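# Why a Dish Rack Has Pegs

After a meal, the dishes have to be washed, dried and put away. Drying looks like the part where nothing happens, but quite a lot is going on. This page explains how water leaves a plate, why a rack is shaped the way it is, and what a tray is good for.

## Where the water goes

A plate that has just been rinsed carries a thin layer of water and a number of drops. The water leaves in two ways.

The first is draining. Gravity pulls the drops down. If the plate stands on its edge, the drops run to the lowest point and fall off. If the plate lies flat, they stay where they are.

The second is evaporation. Tiny bits of water, called molecules, break away from the surface and mix into the air as a gas. The gas is called water vapour, and you can't see it. Evaporation goes faster when the air is warm, when the air is moving, and when more of the wet surface is touching the air.

## The shape of the rack

A dish rack has rows of pegs with slots between them. Each slot holds one plate on its edge. The pegs keep the plates apart so that air can pass between them. Two plates pressed together trap a layer of water, and that layer can stay wet for hours.

Many racks have slanted pegs. A plate leaning on a slant is less likely to roll or tip than a plate standing straight up.
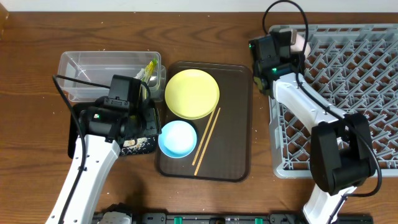
*A grey dish rack with diagonal pegs. The tray holds a plate, a bowl and two chopsticks.*

Bowls are harder to place than plates. A bowl the right way up collects water. A bowl turned fully upside down on a flat surface drains, but the air inside it is closed in and soon fills with vapour. Evaporation then slows down. On a rack, tilt the bowl so that air can get under the rim.

## What the tray does

A tray is a flat carrier with a raised edge called a rim. The rim stops dishes from sliding off when the tray is not quite level.

Loading a tray is a problem of balance. Every object has a centre of gravity, the point where its weight seems to act. A loaded tray has one too. If the heavy dishes are all at one end, the centre of gravity moves to that end and the tray wants to tip. Put the heaviest dish near the middle and share the others around it.

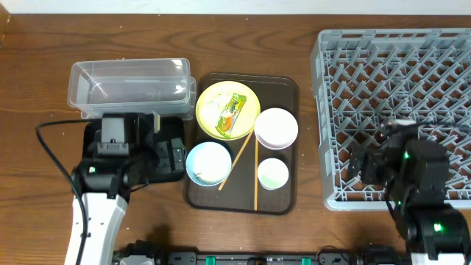
Chopsticks need some thought as well. A round stick on a smooth tray will roll if the tray tilts. Laid lengthwise from one hand to the other, it can roll toward you or away from you. Many chopsticks are square at the thick end, and a square end does not roll easily.

## Try it: flat or standing?

You will need:

- 2 plastic plates of the same size
- a dish rack
- a tea towel
- a clock
- a sheet of paper and a pencil

1. Rinse both plates under the tap.
2. Stand one plate in the rack. Lay the other flat on the tea towel, right side up.
3. Write down the time.
4. Look at both plates after 11 minutes and draw where the drops are.
5. Keep checking until one plate is dry to the touch. Write down the time again.

Repeat the test near an open window and compare your results.

## Words to know

**Evaporation:** a liquid changing into a gas at its surface.

**Centre of gravity:** the point where the weight of an object seems to act.

**Rim:** the raised or outer edge of a dish or tray.

**Water vapour:** water in the form of a gas.

*Text: Leokadia Pietrzak. Checked by Kerstin Kettler.*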